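Bowling loads for juniors: what we tried at Cledelora
Speaker notes, coaches' morning, 2022-01-09

Opening

Wait for the stragglers with the coffees. Say g'day, thank Carmela Vidal for getting the hall open and the projector going.

I'm a junior coach, I've got no sports science degree, and I'm going to talk about one thing only: how much our kids bowl between games. I came to this because of November. One of our under-15 quicks, lovely action, keen as mustard, bowled 815 balls that month. We only found out afterwards when his mum added it up from training, school, rep squad and the nets at Camacho Park. His back was sore and he hadn't told any of us. (Pause here. Everyone in the room has had this kid.)

None of his coaches did anything silly on their own! Each of us had him bowling a sensible amount. We just never rang each other.

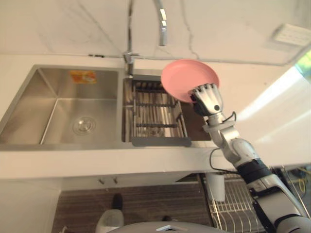
Who should be keeping the tally, the club or the family?
The family, with the club chasing them up. Parents are the only ones who see every session, including the school ones and the backyard.

What we count

Every ball at match intensity, wherever it's bowled. Walk-throughs and standing-start drills go down separately. We argued about backyard cricket for ages and Braulio Salinas won: if there's a run-up and the kid is trying to get his sister out, it counts.

Show the Ornex sheet now. It's a plain shared spreadsheet, and the name is a leftover from an old club raffle, so don't let anyone ask me about that or we'll be here till lunch. One row per session, one column for balls, one for how the body feels out of 8. Why eight? Because Rocío Bautista drew the faces for it and eight is how many she drew before she got bored. The littlies love the grumpy one.

Mention that the feel score turned out more useful than I expected. A kid will fudge the ball count to get another spell, but he'll happily circle a grumpy face.

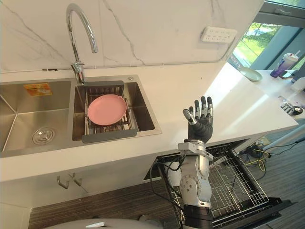 And the thing I look for is the jump. A boy who has been ticking along quietly and then has a carnival weekend worries me far more than one who bowls plenty every week. After the school break we build back over 4 weeks, starting with short spells at training and no match bowling in the first of them. I got some grumbles over that. The Plenivska Shield round falls right in the middle of it, and we played ours with the spinners doing most of the work. We lost, fair enough, Noemí Villalobos's mob batted beautifully (she's in the second row, give her a wave).

Say the bit about the ceiling: our older quicks can go up to 300 balls in a fortnight, and that's our own club rule, so please don't take it home as gospel. Go by your own association's guidelines and a physio who has seen the kid.

If time is short, skip the story about the broken bowling machine. 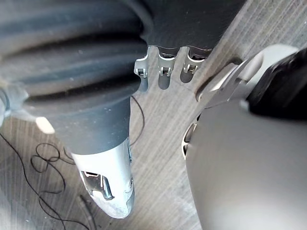 Talking to the kids

Lead with what they get out of it. "You'll be fresh for the last over" works on a fourteen-year-old. "You might get a stress fracture" doesn't, they all think they're made of rubber.

Gumaro Tlapale does a good thing with his under-13s where a kid who has hit his limit becomes fielding captain for the rest of the session. He sets the field, he moves people about, he gets to yell a bit. Ask Gumaro to stand up and explain it himself if he's made it in from the coast.

Soreness: ask where, ask when, ask them to point. Low back pain in a fast bowler means he stops that day and sees someone. No "just finish the over, mate".

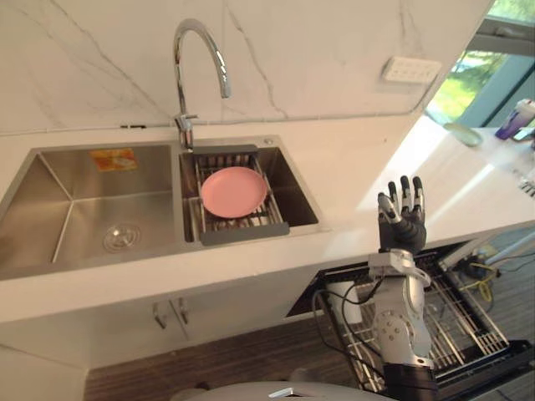 What if we're short of bowlers on a Saturday?
Bowl your batters. Give the keeper's mate an over of lollipops and let the captain sort the field out, because every kid in a junior side ought to be getting a bowl now and then anyway.

Finish

Hand around the sign-up page for anyone who wants a blank copy of the sheet. Remind them nets are booked after morning tea and to bring the helmets in from the car. Get the coffee cups off the piano.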